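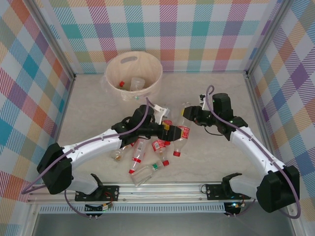 Bottle cell, two arms, Drovside bench
11/10/2025, entry by Anoma Majumder

Started at 9 with the bolts on both black mounting plates, because on Thursday the left arm came back to its rest position 2 mm too low. Left plate: one bolt moved a quarter turn. Right plate: all tight. I marked the heads with paint pen so next time we see it without a wrench.

Homed both arms again after this. Left is good on the first try. Right stopped once in the wrist with an overload message, then went normal after power off and on. I don't like it. Stavros had the same message in July and he changed the wrist cable, so I looked there first. The purple cable makes an arc above the wrist and then goes down along the white link. With the wrist fully turned the arc becomes very short. I gave it 11 mm more length and moved the clip down by one hole. No message in 60 cycles after that, but I would not call it repaired yet.

Left arm cable: the loop from the wrist goes up in direction of the bin. It should be shorter, or one day the gripper takes the cable together with a bottle. Not done today, I had no small clips. Stavros, please order with the next Kontogiannis list.

Bottles. I keep the mix as it is, the ones with red and white label and red cap, plus the empty one without label with the small gold-colored cap. The clear one without label is still the worst for the left gripper, it slides when the fingers close. Maybe new finger pads. The Skevden pads are softer but they leave black marks, so first ask Onmont if they have gray.

Bin: stays against the back wall, handle hole near the rim. Please empty it before a new series, the cup and the loose cap inside must not be there when we start the count. Same for the crumpled film outside at the bin.

Wires at the plates: pulled lightly on each red and black pair, all hold. Green light is on at both modules under the rail.

Cycle counter at the end: 773.

To do Monday:
- right wrist, 60 cycles more with cold start
- clips for the left cable
- check paint marks on the bolts
- write the new clip position in the setup sheet (I forgot it last time also)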